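Teleop demos in sim: is anyone getting policies out of these that hold up?
Posted in March by kzuccaro_a | 8 replies | 5 shares

kzuccaro_a
We recorded 200 demos at Misbridge with a hand controller driving a simulated arm. Pick up the cube, lift, done. The vendor pitch (Vandow, if you've dealt with them) is that anyone can teach the robot in an afternoon. I have my doubts. Half of what my operators "taught" it was how they fidget with the controller before closing the gripper.
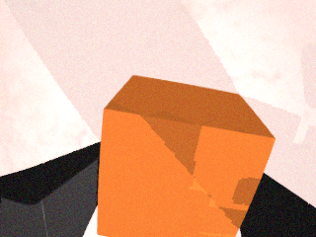
And the cube is the easy case. Flat sides, one color, two fingers to squeeze it. If the policy only learns orange block on pale surface, I've paid people to wave a controller at a screen.

nundell_tom
Depends on the operators. We threw out every demo with a pause in it and training got better. Did you filter anything?

kzuccaro_a
Only the failed grasps. Who decides what counts as a pause, though? Cut enough and you've scripted it by hand.

Kadri Jõgi
I disagree with most of this thread. Pauses are where the person is lining up the fingers. Cut those and the arm comes in crooked. I'd look at shadows first. Hard stair-stepped shadows in a render are nothing like my bench, and a camera policy will latch onto them.

nundell_tom
So randomize the lights.

Kadri Jõgi
Sure, and then you need more demos. Funny how that works out for the people selling controllers.

aguiar_shop
We skip sim. Grab the real arm, move it through the job 5 times, play it back. Ugly but it runs.

kzuccaro_a
Playback isn't learning. Move the part an inch and tell me how it runs.

aguiar_shop
We have a fixture. The part doesn't move an inch.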